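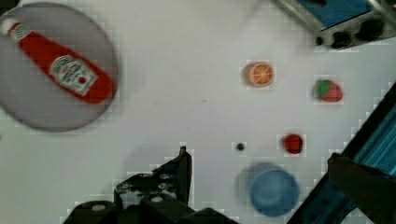
How Do You Look After a Robot Arm?

Have you ever wished you had an extra arm? At the Traltach workshop, the team has one that sits on a table! It practices with toy food, a plate and a bowl, and like your bike, it needs regular care to keep moving well. Let's find out how people get it ready for work.

Step One: Power Off!

Before anyone touches the arm, Sneha Rawat switches it off and waits until it is completely still. A robot can't tell that your fingers are in the way, so this rule comes first every single time. Kids who visit stand back and watch, and only trained grown-ups do the fixing.

Checking the Screws

Every time a robot moves, it shakes a tiny bit. Do that all day long and a screw can slowly work itself loose – just like the bell on your handlebars! Sneha goes over the gripper (that's the robot's hand) with a small screwdriver and gives each screw a gentle turn. If it's snug, she leaves it alone. Too tight is bad as well!

Following the Cables

Cables carry power and messages to the robot's parts. They need some slack, which means a little extra length, so the arm can stretch and twist without pulling on them. Malou Briem runs her fingers along each one and feels for cracks or sharp bends. A worn cable gets swapped for a new one right away.
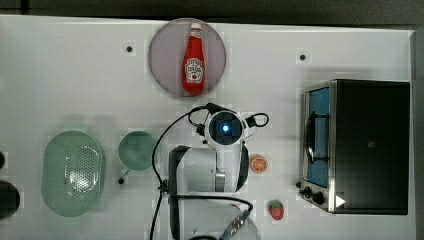

The arm at its table, with a blue light on the gripper and black cables looping beside it.

Finding Zero

Now for the really cool part. A robot has to know where its own joints are. You can touch your nose with your eyes closed, but a robot has to measure! So the team moves the arm to a special starting pose called "zero" and saves it in the computer. This is called calibration (say it: kal-uh-BRAY-shun). If zero is off by even 2 millimeters, the gripper might close beside a strawberry and grab nothing but air.

Test Time!

Last of all, Malou sets out the toy food and the arm tries 3 slow pickups. She listens, too. A smooth hum is good. A click or a grinding noise means it's back to the screwdriver!

Words to Know

Gripper: the part of a robot that holds things
Joint: a place where the arm bends or turns
Calibration: checking and setting a machine so it measures correctly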